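Forums > Hardware > Grippers and End Tools > Siline hand-held gripper kit, worth it?

benchrat_40
Thinking of ordering the Siline kit from Hirkow. It's the hand-held version with the printed linkage. Price is 90 for the parts bag or more if they assemble it. Has anyone had one long enough to say how the pivots hold up?

mkettle
I bought the parts bag in August. Building it took me an evening and a half. The instructions skip the order for the inner links, so read the whole page first. Mine has 3000 open and close cycles on it and the pivots are still tight.
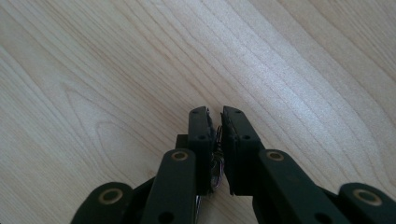 The pivots are the best thing about the kit. Siline's older version ran screws straight through the plastic and the holes wore oval. The link arms now have brass-ringed bushings, and the fingertip pads stay side by side with a narrow gap even after all that use. I would pay the 90 again for the linkage alone.

Drellis
I disagree on value. The wiring is the weak spot. You get thin wires running down between the fingertips with no sleeve. I snagged a pair on mine and had to resolder. For 60 more the Mavromatis kit gives you a proper channel.

mkettle
The Mavromatis is also heavier. I couldn't hold it for a full session. I haven't snagged a wire yet, but I agree a sleeve should be in the bag.

benchrat_40
Does the soft lip on the pads peel?

mkettle
Not so far. I only pick up small boxes and cloth with it.

Drellis
One of mine lifted at the corner. Hirkow sent a new pair, no argument. Took nine days.

benchrat_40
OK, ordering the parts bag and a length of sleeve.

Comments (2)

Ruth Pickering, 8 September 2023
Assembled version came with one link on backward. Check yours before you tighten anything.

tapandie
Still no left-handed grip option?

Contact | Forum rules | Back to top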